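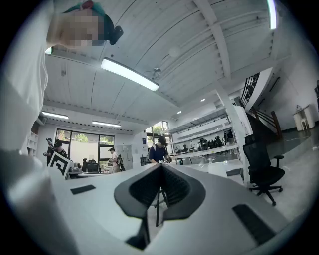

The Vatell gripper during a club session, with the benches behind.

3 min read

Review: Vatell hand-held gripper
Sena Nartey, 2/5/19

Our student robotics club bought the Vatell in April, after the Rosteck we had been sharing lost a finger for the second time. It cost £346 with the spare pads.

The body is white with black fingers, and it marks easily. Grip is good on mugs, tape rolls and anything with a flat side. It is poor on pens. The rubbery housing has a bit of give, so new members don't crush things on their first go.

It is too wide for small hands. Two of our first years hold it with both, and their wrists ache after one task. The Rosteck was lighter.

Setting up took an evening. The printed guide skips calibration completely, and we used the one on the Bonsu forum instead. Use the large square marker if you have it, as the small ones kept dropping out.

Spare fingers are slow to arrive. Order them with the gripper.

Four out of five. We would buy a second one if the handle came in a smaller size.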